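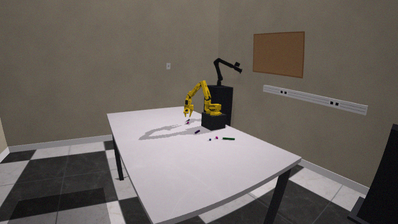 When should a hot compost pile be turned?

Turn it when the core temperature has peaked and started to fall, or as soon as the core passes 140 °F, whichever comes first. Turning on fixed calendar days works less well, as piles of the same size can heat at very different rates.

The procedure below is for a single batch pile built all at once in an open bin of 200 gallons or more. It does not apply to bins that are filled a bucket at a time. Those rarely hold enough fresh material to heat through.

What you need

A compost thermometer with a stem of at least 20 inches
A garden fork with four tines
A hose with a shutoff at the nozzle
Brown material: dry leaves, straw, shredded plain cardboard
Green material: grass clippings, kitchen peelings, fresh weeds without seed heads
A notebook, or the Urero log sheet

Building the pile

1. Loosen the soil where the bin will stand. Do not put down plastic or landscape fabric.

2. Lay coarse stems and twigs to a depth of four inches. This layer admits air from below and should not be packed.

3. Add browns and greens in alternating layers, three inches of browns to one inch of greens. If the greens are mostly grass, mix them into the browns with the fork. Grass left as a layer mats and goes sour.

4. Water each brown layer as it goes in. A handful from the middle, squeezed hard, should give up a drop or two. If it streams, add dry leaves before going on.

5. Finish with browns. Cover with a tarp if heavy rain is expected, leaving a gap along two sides.

Do not add lime. It drives off nitrogen as ammonia, and a balanced pile corrects its own acidity.

Reading the temperature

Push the thermometer into the center of the pile at a slant, from a point halfway up the side. Leave it until the needle stops moving. Take a second reading a foot to one side and record both — a wide difference means the pile was mixed unevenly. Read at the same time each day; 7 a.m. is convenient and keeps direct sun off the dial.

The log from a September batch at the Kindimau allotments, kept by Zinhle Naidoo, shows a normal start. The core stood at 111 °F on the second morning and reached 140 °F on the fourth. It was turned that afternoon. The core dropped sharply, then recovered overnight.

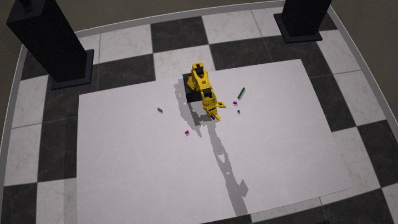
Turning

1. Pull off the dry outer layer and set it aside on the ground next to the bin.

2. Fork the hot core out into a separate heap. Expect steam. Gray, dusty patches are a sign that the core has dried out and should be watered as they are exposed.

3. Put the set-aside outer material back first, in the center of the bin.

4. Pack the former core around and over it. The object is to give every part of the pile a period in the hot zone.

5. Check moisture again with the squeeze test. Most piles need water at the first turn and less at later ones.

6. Replace the thermometer and resume readings the next morning.

Repeat each time the core peaks and falls. When a turned and properly moist pile no longer heats, the active phase is over. Leave it to cure for at least a month before use.

If the pile does not heat

Dry throughout: take it apart and water in layers. Spraying the top wets only the outer few inches.

Wet, with a rotten smell: too little air. Turn it and mix in straw or torn cardboard. Leaves that have already softened will not hold the pile open.

Moist, no smell, no heat: too little nitrogen. Mix in fresh clippings, or 2 pounds of alfalfa pellets soaked beforehand.

Warm in the middle only: the pile is too small. Combine it with another or wait for more material and rebuild.

Notes on sizing

Marthinus Nkosi runs his bins at Hadum with boards on three sides and a removable front. This makes turning easier, but the boards should have half-inch gaps. Solid sides hold heat better in cold weather — they also hold water, and the bottom corners stay cold and slimy. Wire mesh dries the edges quickly and suits wet climates.

Screen finished compost through half-inch mesh. Return whatever stays on the screen to the next batch.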